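Keeping a white tile floor clean

Last updated March 27, 2023

White tile with small black dots at the corners went into a great many kitchens and workrooms, and it is still sold because it goes with nearly everything. It also shows every crumb. The tile itself is easy to look after. The grout is where the work is.

Sweep first, always. Grit pushed around by a mop scratches the glaze, and once the glaze is dull the floor never looks clean again. A soft broom is fine. If you use a vacuum, switch off the beater bar or use the hard floor head.

For ordinary washing, use a bucket of warm water with a small squirt of dish soap. More soap does not clean better. It dries to a film, and the film holds dirt, so the floor looks gray a day after you mopped it. If yours already looks that way, go over it twice with plain water and change the water between rounds. I did this in a kitchen of 300 square feet and emptied the bucket four times before it stayed clear.

Do not use vinegar on a regular basis. The tile can take it but cement grout can't, and over the years it eats the surface and leaves it rough. Rough grout picks up dirt faster.

Cleaning the grout

Mix baking soda with water until it is as thick as toothpaste. Spread it along the lines, leave it for 21 minutes or so, then scrub with a narrow stiff nylon brush. No wire. Wipe up the paste with a damp rag before it dries or you will be chasing white powder for a week.

For coffee and tomato stains, use oxygen bleach powder mixed according to the package. Never mix it with chlorine bleach or anything containing ammonia, and open a window. Keep pets and kids out until the floor has been rinsed.

Jovita Esquivel wrote in to say she does one row of tile each evening while the dishes soak. Her kitchen takes her most of September. I prefer to get it over with in an afternoon, with a folded towel under my knees.

Sealing

Cement grout should be sealed once it is clean and fully dry. Give it 2 days after washing, longer in damp weather. Put the sealer on with a small foam brush and wipe any extra off the tile within a few minutes. To check whether an old seal is still good, put a drop of water on the grout. If it soaks in and leaves a dark spot, seal again. Epoxy grout doesn't need any of this.
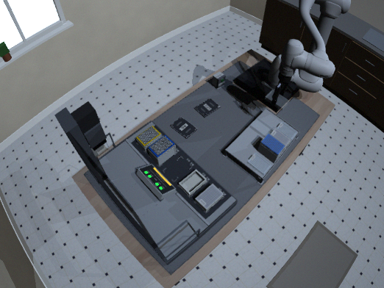 Heavy furniture and benches need felt or rubber under them. Felt is better for things you slide, rubber for things that should stay put. Dark rubber can leave a mark on white tile — look for the kind labeled non-marking. Lift the piece to move it, even a few inches, and check the pads for grit while you have it up.

Under the edge of base cabinets, a dry paint brush gets out what the broom leaves. Do that before mopping.

Scuffs come off with a clean pencil eraser or a dab of baking soda on a wet cloth. Rust takes longer. Try lemon juice on the tile only, keep it off the grout, and rinse well.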